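Stistero Recipe Notes

Stistero is a free set of 1000 home recipes in plain text, and I'm so happy to finally share it! Soups, breads, stews, plus 184 desserts (my favorite part).

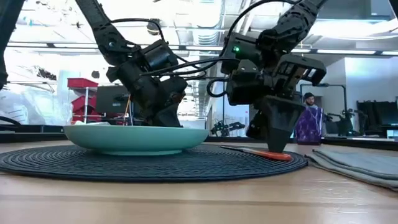 Each recipe is one file. The title goes on the first line, then servings, ingredients and steps. Amounts are in cups and grams, so pick whichever you like.

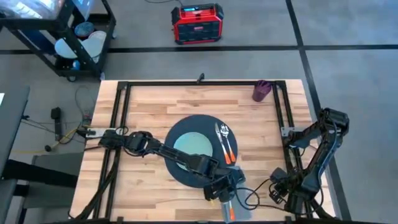 New in version 2: 50 bean dishes, and a much better index! Spelling is still uneven in the older files, and oven temperatures are in Fahrenheit only. Fixes are very welcome.

Last updated 1/8/22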